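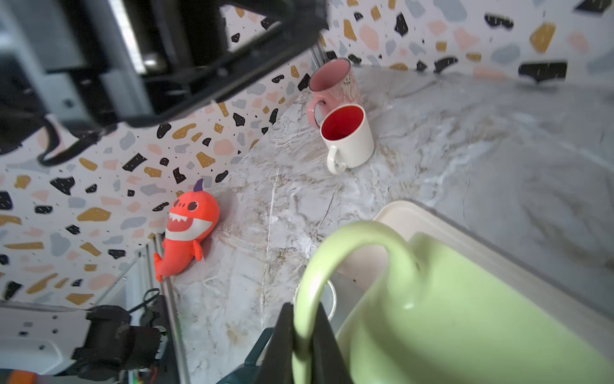

# Two-arm mug station — project report

Shared workshop, Dunmore site. Second-year build module. Written up Thursday night so sorry for the state of it.

## What we set out to do

Small two-arm station on a table, two arms on one rail, that can pick mugs up by the handle or the rim and put them on a tray. Budget was 339 pounds on top of the arms, which the department lent us. Everything else had to come from the workshop or from home. We called it Rasemow because the folder needed a name.

## The build

Rail first. Aluminium, runs along the front edge, both arms bolted down on black mounting plates. The left plate was 2 mm out and we didnt spot it until the arms started disagreeing about where the tray was. Took it off, shimmed it, redid the calibration.

Walls next — three sides, covered in terrazzo pattern paper. Marbled top on the table. Busy background on purpose, we wanted the vision part to work somewhere that looks a bit like a kitchen.

Wrist cameras sit just above the grippers. The first mounts we printed were too thin and flexed when the arm stopped. Reprinted thicker, better.

Cabling is the bit I'd do again from scratch. Conduit on the left arm follows the upper segment and loops over the shoulder, needs a lot of slack or it pulls at full reach. The boards under the rail are still exposed. A cover is drawn but not printed.

## Handles

Hardest part by a long way. From the wrist a handle close up fills the view and the rim goes off the side, so the software loses track of which way the mug is facing. The pale green one has a tall loop and one finger has to end up inside it. We slowed the last bit of the approach and stopped trusting the wrist view once the handle got too big in it. Crude but it stayed in.

Gripping the body is easier. The cream-white mug at the back of the table is mostly the right arm's job, and the black one on the tray is the one we use for testing handle direction.
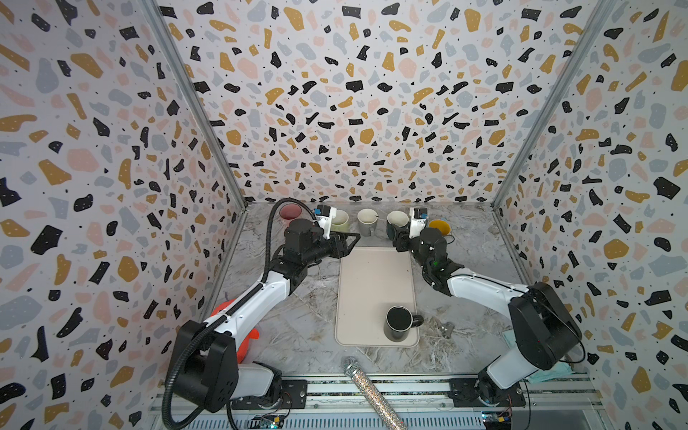

## Testing

- 100 attempts over the final week, mixed mugs, both arms
- 10 of those thrown out, camera dropped its connection (loose plug, fixed with tape)
- glossy mugs worse in the evening under the ceiling lights
- spoon left in a mug confuses the depth estimate, no fix yet

## Still to do

Cover for the boards. Proper strain relief on both arms. Move the calibration script off my laptop and on to the workshop machine, at the moment noone else can run it. Handover between the two grippers is written but only tried in simulation — the gap over the tray is tight and I want a slower speed limit in before we run it for real.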